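Home | Tickets | Knowledge base | Contact
Print | E-mail this ticket

Ticket 894: Oswood cell, paper episodes dropped at export
Opened July 2019 by Babar Rana

Export kept 215 episodes out of 1000. The rest failed the sync check between the fixed view and the left wrist view.
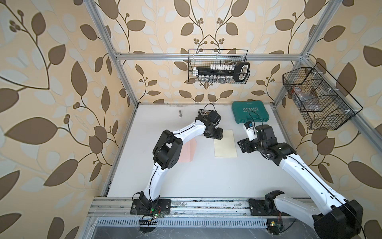
Photo: B. Rana / Voltivo

Restarted the recorder, no change. Swapped the USB hub — same fault. Wrist stream lags by 21 frames at the end of an episode.

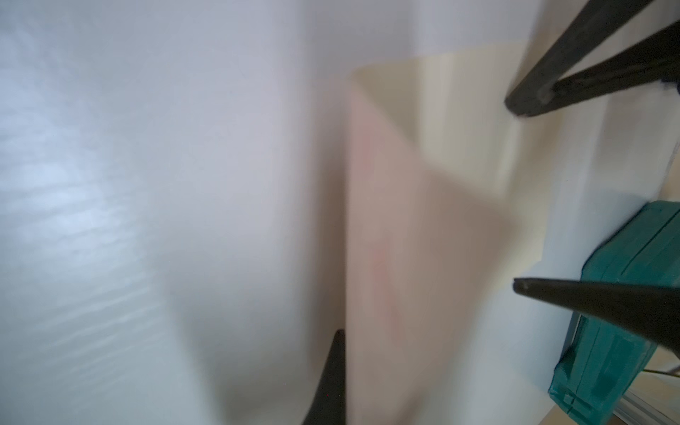 Can the dropped episodes be recovered?
Most can, provided the raw timestamps were saved with them.

Re-ran export with the timestamp offset on and the colour setting left at default. 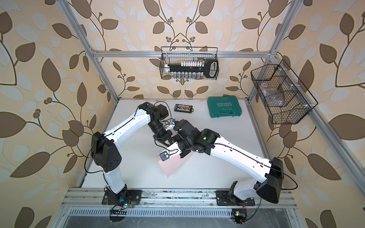 Labels need fixing before the next training run. The task list has one entry for all sheets, so a grasp on the pink paper gets the same label as any other. Please split by colour. Coelho to check the labelling script.

Status: open, waiting on Coelho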